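Home Help Board > Surfaces and Countertops

Mottled gray concrete-look top, ceramic leaves pale marks. Seal, wax, or leave alone?

Posted by farkgate_flat
Tags: concrete look, worktop, ceramics, stains, sealer

I moved into a unit in the Farkgate building in November. The main room has a long gray top against a white wall. It has a mottled finish that reads as concrete, but I have no paperwork for it and the previous tenant left none. The top measures 2925 mm end to end. Depth is 385 mm at the narrow end.

I keep ceramics on it, mostly unglazed on the foot. Two problems so far.

First, sliding a pot leaves a thin pale line. Some of these lines wipe away with a damp cloth and some do not. I cannot tell whether the ones that stay are scratches in the top or clay rubbed off the pot.

Second, a pot that had been watered left a darker ring. The ring was fainter after 3 days and I can still find it in low light from the side.

Before I do anything I would like to know:

How do I find out if it is real concrete, a thin cement coating over board, or a printed surface? I can't see a cut edge anywhere. The front is wrapped and the ends go into the walls.

If it is cement based, is a penetrating sealer enough, or do I need a film on top?

Is there a way to fix the pale lines that doesn't change the sheen in one spot?

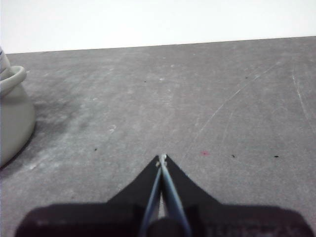

The lighting is even during the day, so the marks are hard to see from directly above. I have been finding them with a flashlight laid nearly flat on the top. The wall behind is plain paint with no backsplash. Whatever I put on the top must not creep up the paint or leave a yellow line at the joint.

I have been told by a neighbor to use furniture wax. I have not used it. I have cleaned with water and a little dish soap only.

3 replies

Omar Obeidat

Identify the material first. The treatment is different for each of the three cases and two of them are easy to ruin.

Water test. Put a few drops of clean water on a spot you don't care about and leave them for 10 minutes. Blot, do not wipe. If the spot is darker, the surface is absorbing and you have cement or a cement coating with little or no sealer left. If there is no change, you have either a sealed surface or a printed one. Your ring suggests absorption, but a ring can also form in a worn sealer over a small area, so test in two places: one near the ring and one at the far end.

Tap test. Use a knuckle along the length. Solid concrete gives a dull, short sound everywhere. A coating over board sounds hollow between the supports and dull over them. This isn't conclusive if the top is fully supported underneath.

Pattern check. A printed surface repeats. Pick a distinctive patch in the mottling and look for the same patch farther along. On a top as long as yours, a repeat should show up if there is one. Trowel work doesn't repeat.

Touch is a poor guide. Printed tops can have a texture and sealed cement can be very smooth.

If it is cement or a cement coating, clean it with a pH-neutral cleaner, let it dry for a full day with the pots off, then apply a water-based penetrating sealer. Thin coats, wiped off before they dry on the surface. Follow the recoat time on the container. A penetrating sealer slows water down and does not stop it. A pot that sweats will still leave a ring if it sits there long enough. Put a saucer under it.

I would not use a film coating where unglazed ceramic gets moved around. The film will scratch, and a scratch in a film shows white and cannot be spot repaired without a visible patch. You would be sanding the whole length.

No vinegar, no lemon, no descaler. Acid etches cement and the etch is permanent.

For the joint at the wall, tape the paint before you seal and pull the tape while the sealer is still wet. Apply with a cloth near the wall, not a roller.

On the pale lines: clay rubbed off the pot sits above the surface. Use a white vinyl eraser, light pressure, then a damp cloth. If the line breaks up, it was a deposit. If you can feel it with a fingernail afterward, it is a scratch, and on a matte top I would leave it.

Then fix the pots, or you will be back here. Turn each one over and rub the foot with 400 grit wet-and-dry paper, wet, in circles, until it stops feeling sharp. Rinse and dry. Add felt or cork pads. Felt holds water, so use cork under anything that gets watered.

jia_ceramics

Agree on the feet. Most of those lines come from grit left on the foot ring after firing, or from sand picked up off a shelf. You can feel it by dragging the foot across the back of a sheet of paper.

One addition. An unglazed pot that has a glazed interior can still leak slowly through the foot if the glaze inside is crazed. Fill it, stand it on a dry paper towel overnight, and check in the morning. If the towel is damp, that pot needs a liner or a saucer no matter what you do to the counter. I have 17 pots on a cement shelf and only the crazed ones ever left rings.

Don't put sealer on the pot foot unless you are sure it is fully dry. Moisture gets trapped and the sealer turns cloudy.

mopbucket

just wax it. looks great, did mine

Comments

farkgate_flat: Ran the tests. Drops left a dark spot at both ends, fainter away from the ring. Hollow sound between supports. No repeat in the pattern that I could find. So a cement coating over board, if I have read the above correctly.

Omar Obeidat: That is how I would read it. Keep standing water off it, because board swells if water gets through the coating. Check the joint at the wall for gaps while you have the tape out.

farkgate_flat: There is a hairline gap at one end. Fill before or after sealing?

Omar Obeidat: Seal first, let it cure, then run a thin bead of paintable acrylic caulk. Silicone will hold, but your wall paint won't stick to it. Keep silicone off bare cement in any case, it can leave an oily margin.

farkgate_flat: And the wax?

Omar Obeidat: Wax is reversible only with solvent, and it blocks a penetrating sealer. If you ever want wax, it goes on last, over the whole top, and you repeat it every few months. It also softens under anything warm.

farkgate_flat: Eraser took off most of the lines. Two remain and I can feel both. Leaving them. Cork pads are on order.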